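Kit Watch: Virkside's rental grippers, and what the quote leaves out

Several of you forwarded the same Virkside mailing in July and asked whether it's worth the money. The pitch is simple. They ship you a pair of hand-held grippers and a headset mount, your own people do ordinary chores with them, the recordings go up to Virkside's servers, and back comes a cleaned-up set you can train an arm on. No arm needed during collection. The brochure calls this "robot data without the robot," and it says so four times.

I have no quarrel with the basic idea. Teleoperating an arm is slow, and anybody who has spent an afternoon nudging a wrist joint toward a drawer pull will see the appeal of holding the fingers in your own fist. My quarrel is with the price sheet and with the promises stapled to it.

Start with the money. The two-gripper kit rents for $900 a month. That gets you the hardware and a dashboard. Processing is separate, sold in blocks of 3,000 clips, and a clip that fails their tracking check still comes off your block. I asked twice whether rejected clips could be credited back. The first answer was a link to the brochure. The second was that "most customers do not find this to be an issue."

We do find it to be an issue. Our trial at the Barajas site was drawers, cabinet doors and a little tidying, the sort of thing the brochure shows on page one. We sent up 1,258 clips and 272 were thrown out. The rejection note is the same for every one of them: "pose confidence low." It doesn't say which hand, or when in the clip. If you want to know, there's a support tier for that.
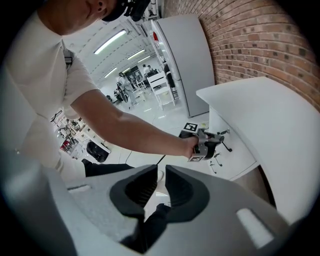 Drawer work: one gripper close up, the other, with its square markers, held toward the cabinet handles.

My own guess is that the trouble is the markers. The system wants them in view, and drawer work means low handles and a lot of leaning over, with sleeves and elbows getting into everything. Virkside's setup guide recommends "natural movement" in one paragraph and "keep markers visible at all times" in the next. Our operators ended up doing a stiff sort of half-turn before each pull. The rejections dropped. The motion also stopped looking like how a person opens a drawer, and I thought that was what we were paying for.

Comfort is better than I expected for the first twenty minutes and worse after that. The trigger is fine. The cable is a nuisance, and on a hard floor it finds your feet. The finger pads held small pulls well but I would not trust them on anything flat against a surface, and the guide is silent on replacements. Ask for a price on spare pads before you sign.

As for the claim that the data "transfers to any arm," I'd want to see it. Virkside's only published demo uses the Brosard arm, whose fingers happen to be shaped much like the ones on the kit. We tried our set on the older Pluvton unit and it reached for handles with great confidence, slightly to the left of them. Support said we needed a calibration package. You can probably guess how that is sold.

So who should rent it? If you already run a Brosard, have someone on staff who can read tracking logs, and only need a month or two of tabletop work, the kit may pay for itself. Everyone else should ask for a trial block at no charge, count the rejections, and work out the cost per clip you get to keep. Get the policy on failed clips in writing too, and don't accept the brochure link.

Next issue I'll go through the calibration package, assuming they let me see it before I pay for it.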